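**Asunto:** Re: [menaje] manchas blancas y azules en el acero, y lo del fondo

El 21 de marzo de 2021, Seon-mi Cho escribió:

> Hola a todos:
>
> Pregunta tonta quizá. Desde febrero las cazuelas me salen con unos puntos blancos en el fondo que no se van con el estropajo. Una además tiene como un arcoíris, azul y dorado, justo en el centro. ¿Se han estropeado? ¿Se puede seguir cocinando en ellas? Mi cuñado dice que es el acero que «suelta» y que las tire.
>
> Y ya que estoy: ¿alguien ha probado la pasta Zelley? La venden en la ferretería y no me fío.
>
> Gracias,
> Seon-mi

Seon-mi, no tires nada!! Contesto rápido que salgo en diez minutos.

Puntos blancos: cal, casi seguro. Agua dura, hervida y secada al aire. El estropajo ahí no hace nada, solo raya. Vinagre blanco, unos 30 ml, agua hasta cubrir el fondo, calentar sin que llegue a hervir, apagar y dejarlo un rato. Luego esponja blanda y aclarar bien. Si no tienes vinagre, ácido cítrico, una cucharadita. Ventana abierta, que huele. Y nada de mezclarlo con lejía, nunca, ni antes ni despues.

Si los puntos son hundidos y los notas con la uña, entonces es otra cosa: picadura por sal. Pasa cuando echas la sal con el agua fría y se queda quieta en el fondo. Eso ya no se quita. Es feo pero se puede seguir cocinando. Sal con el agua ya hirviendo y remover, y listo.

El arcoíris: calor. Capa de óxido finísima, se pone azul o dorada según el grosor. Cazuela vacía al fuego demasiado tiempo, o el quemador pequeño a tope. Se va con vinagre también, normalmente a la primera. Tu cuñado se equivoca (con cariño).

Lo quemado y pegado, que no preguntas pero lo preguntará alguien:

- Agua y 2 cucharadas de bicarbonato, hervir suave un cuarto de hora.
- Dejar enfriar con eso dentro. No meterla caliente bajo el grifo, el fondo se puede deformar y luego baila en la placa.
- Espátula de madera, despegar, tirar.
- Repetir si hace falta. A mí la leche quemada me pide dos rondas.

La Zelley: la tengo. Va bien por fuera, en espejo deja marcas si aprietas. Para el interior prefiero el bicarbonato, es más barato y ya está en casa. La Galli no la he probado, si alguien la tiene que cuente.

Sobre el peso, que salió el mes pasado y quedó a medias: pesé mi Gravport, la de siempre, 1.134 g sin tapa. La otra, la ligera, 499 g. La ligera se me pega con el arroz y la Gravport no. Con agua para pasta me da igual una que otra. O sea, fondo grueso para salsas y arroces, y para lo demás la que tengas a mano. No compreis batería entera, de verdad, se usan tres piezas y el resto coge polvo.

Secar con trapo en cuanto se lava. Con eso se evita casi toda la cal.

Me dejo lo de los mangos flojos, lo escribo mañana si puedo. Si alguien tiene la llave del tamaño raro que me avise.

Seul-gi Wi
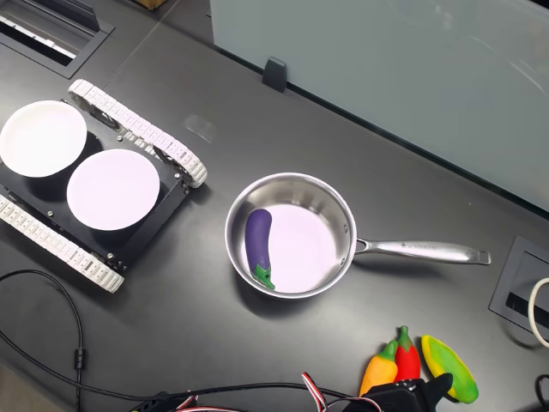
**Club de Cocina Sturnari · Sección de Menaje**

PD: lo del vinagre vale para un cazo de acero inoxidable como el de la foto, para aluminio NO, se pone oscuro. El hierro fundido tampoco. Para responder a toda la lista dejad [menaje] en el asunto y recortad lo citado, porfa, que los últimos correos venían larguísimos.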